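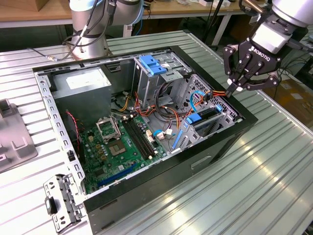

Accueil | Cours | TD | Lectures | Contact

Séance 4 — Le blog quotidien, une source ?

On lit partout que le blog personnel « donne accès à la vie ordinaire ». Je demande à voir. Le corpus Kiltside compte 3087 billets, presque tous écrits le soir, par des gens qui racontent leur petit déjeuner, le trajet, la série commencée et abandonnée. Ce qu'on y trouve d'abord, c'est ce qui se raconte facilement.

À noter :
— l'heure affichée est celle de la publication, pas celle de l'écriture ;
— « il ne s'est rien passé aujourd'hui » ouvre souvent un billet assez long ;
— les billets supprimés manquent, et Drotolora n'en garde pas trace.
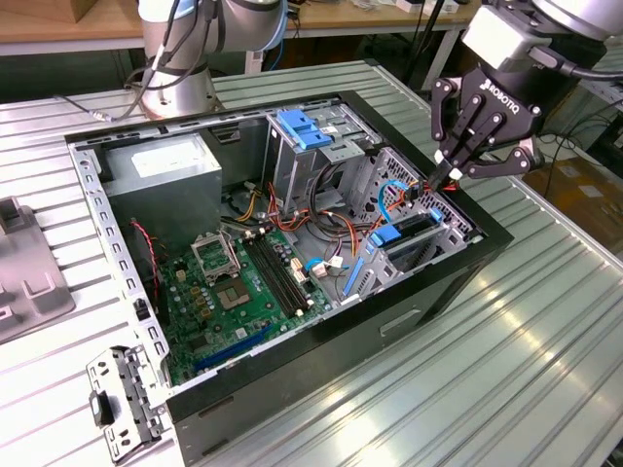 Reste la question du lecteur. L'étude Ziltbridge conclut à une écriture « pour soi » à partir de 30 blogs, dont 13 avaient les commentaires ouverts. Curieuse façon d'écrire pour soi. Elle ne dit pas non plus comment les 30 ont été choisis (voir la note de bas de page, qui renvoie à une annexe absente).

Même prudence avec la régularité : tenir 102 jours de suite prouve qu'on a posté 102 fois, guère plus.

Pour jeudi : lire l'extrait du recueil Nwankwo et relever deux passages où l'auteur s'adresse à quelqu'un sans le nommer. Une demi-page suffit.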